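Chapter 4: Steam

Last updated: 21/10/2025
Filed under: Cooking Basics, Textbooks, Moist Heat

I burned my wrist on steam before I ever burned it on a pan, and I was old enough to know better. I'd lifted the lid of a pot of dumplings toward myself, the way you'd open a book, and the whole cloud rolled right up my sleeve. So that's where I'm going to start this chapter, before any of the science: tip the lid away from you. Every time, even when you're in a hurry. Especially then.

Okay. By now you've worked through boiling and simmering, and if you did the potato exercise at the end of Chapter 3 you have a decent feel for what hot water does to food. Steaming looks like the same thing with less water, and for years I taught it that way. I'd give it half a page at the tail end of the boiling unit and move on to roasting, which I liked better. Then I spent a June teaching at Skurlow, in a kitchen with two burners that worked and an oven that mostly didn't, and we steamed nearly everything for the whole session. Fish, eggs, buns, squash, a pudding in a coffee mug. I came home and rewrote my notes.

What changed my mind was how much heat is hiding in the stuff. Water takes a lot of energy to become steam, and it hands that energy back when it turns to liquid again on something cooler. Your broccoli is that something cooler. Each little drop that forms on the surface is dropping off a load of heat, and it keeps happening until the food is nearly as hot as the steam around it. Compare that with a 400-degree oven. You can put your hand in one for a second (please don't touch the rack!) and come away fine, but you can't do that over a boiling kettle, even though the kettle is far cooler by the thermometer. Dry air is just bad at passing heat along.
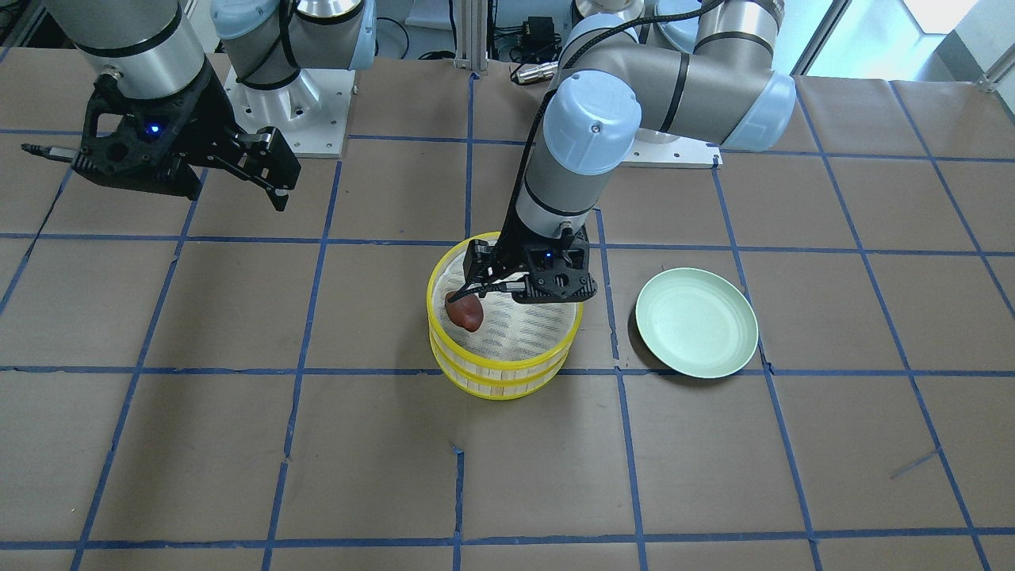 The other thing I'd been underselling is how gentle it is on the shape of food. Boiling water knocks things around. A piece of fish in a rolling boil gets bumped and tumbled and comes out ragged at the edges, and a custard wouldn't stand a chance. In a steamer the food sits still, so delicate things stay in one piece, and a lot of what would have washed out into the pot stays put as well. Taste a boiled carrot next to a steamed one and you'll see what I mean — the steamed one is more like a carrot.

There are trade-offs, of course. Nothing browns. You'll get no crust and no crackle, and you can't salt the cooking water and expect it to season your dinner, because the salt stays behind in the pot. People find this out with green beans and decide that steamed vegetables are dull. Season them afterward, while they're hot, and be a bit braver with the salt than feels right. A spoonful of something sharp helps too. I lean on a vinegar dressing I learned in Stemden, and the recipe is in section 4.6.

A word on equipment, seeing as I get asked every term. You can use a stacking basket, a folding metal insert, a countertop steamer, or a heatproof plate balanced on a ring of crumpled foil inside a big lidded pot. I've cooked on all of them. The Yazzie recipes later on were written for a basket, and the Plinano buns need a lid with a towel under it so drips don't spot the dough (fold the corners up on top, well away from the flame). Otherwise use what you own. What matters is that the water stays below the food, the lid fits, and you don't let the pot run dry. I start with 300 milliliters for a short job and keep a kettle of hot water ready for longer ones.

Two habits to build before you try the first exercise. Get the water boiling hard before the food goes in, and start your timer only after the lid is on. Leave gaps between the pieces too, as the steam has to get in around them. A packed basket cooks well on the outside and sulks in the middle.

We'll begin in section 4.1 with eggs. They're cheap, they forgive a lot, and you can cut one open and see exactly how far the heat got. Get out a notebook and a sharp knife, and put the water on.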